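3.2 Folding and layout

Heavy garments were treated separately from knitwear in the Wasedton trials, as denim holds a crease and takes up more depth per item than any other class in the Sala inventory. Each pair was folded to a compact rectangle before packing, and the bin was placed near the middle of the table.

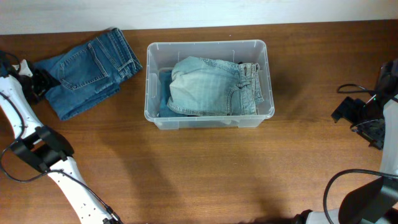 3.3 Order of packing

The Duan protocol allows 14 items per session and sets no fixed order by color. Folded garments may be placed side by side, and a partial overlap is accepted. A corner resting over the wall of the bin is recorded as a minor fault.

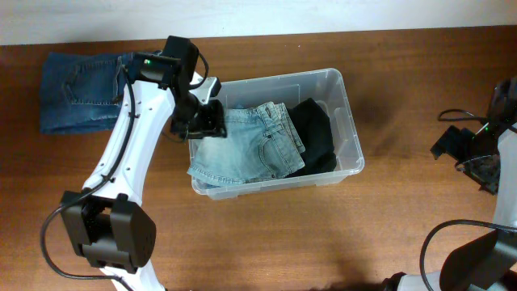
Figure 3. Light-wash jeans and a black folded garment in the clear bin, with dark blue jeans on the table.

Fold quality was graded on three points: squareness, evenness of the layers, and alignment of the leg openings. Stacked hems were preferred at one end of the bundle, where the cuff seams form the thickest part of the fold. 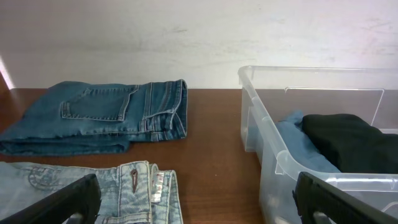
The same grades were applied to the light cotton items, although thin fabric tended to lose its shape during handling. Results for both groups are reported in Section 4, using the volume measure of Nidow (2000).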